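The bag drawer, moved to the bedroom

Cristian Inga kept his plastic bags under the kitchen sink until July, when the cupboard door stopped closing. He emptied the lot onto the floor and started again. His flat in Gukby is small, and the nearest furniture with any spare room was a nightstand.

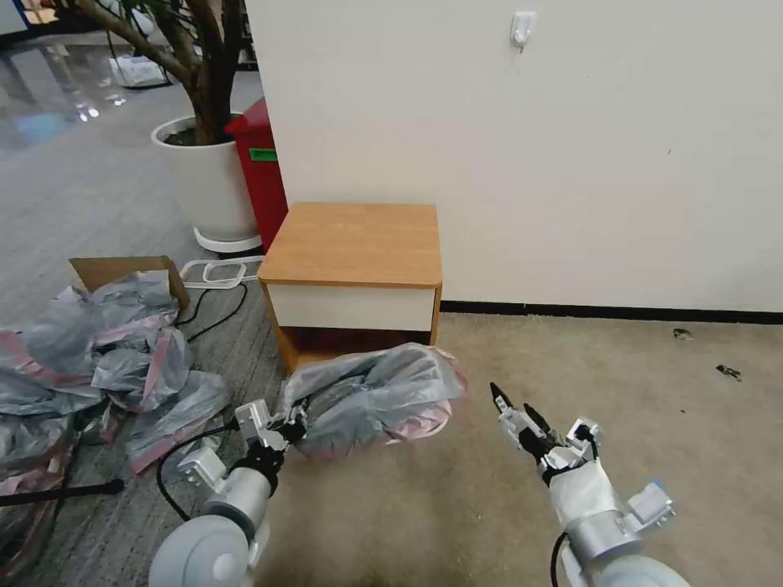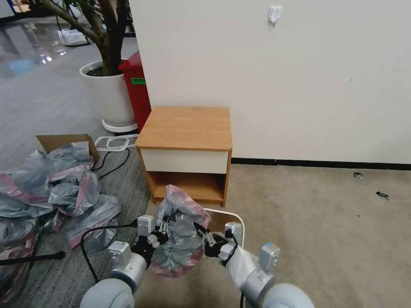

Grey bags with pinkish trim, and the nightstand with its white drawer

Is it worth folding plastic bags at all? For most households it depends on the space. A crumpled bag is mostly air, and a drawer that holds a dozen of them loose will take several times as many once they are flattened and rolled.

Inga lays each bag flat, presses the air toward the opening, folds it lengthwise in three and rolls it from the base. Torn ones go straight out. He tried the triangle fold first and gave it up after an evening.

"I wanted something I could do while the kettle boils," he says.

The rolls stand on end in a shallow tray from Sunum. A shoebox would do the same job. Bags that have carried meat or anything leaky are best kept out of a bedroom, and colour sorting is only useful if you own more than one size.

He still keeps a few under the sink for the bin.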